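Wednesday

Up at six to finish the lettering on the Orlandini sign. It is an oval, cream on dark green, and the second coat of cream had gone on thin over the R, so I did that letter again and left the rest alone. Shih-chieh Mak rang before eight to ask if his house number could be moved to the left of the name. I said yes, as I had not cut it yet. He wants 56 in brass and the name Jumska underneath in white.

Sent the bill to Prudura for the shop fascia and the two hanging brackets. It came to 3,809 with fitting. They usually pay by the end of the month.

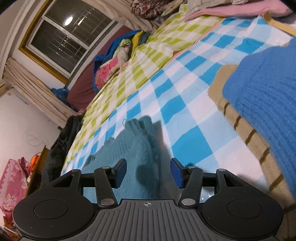

Blue grips, by the bed.

Seo-ah Tak came after lunch to look at colours for Flondia. She had asked for grey on grey, and I put two samples up on the gate so she could read them from across the road. She couldn't, and chose navy with a white border. I am to post her a drawing by Friday.

Ran out of the short brass screws. The long ones go right through the thin board, so Mr Mak's sign will have to wait for the delivery. Cleaned the brushes, swept up, stopped at half past five. Rain in the evening.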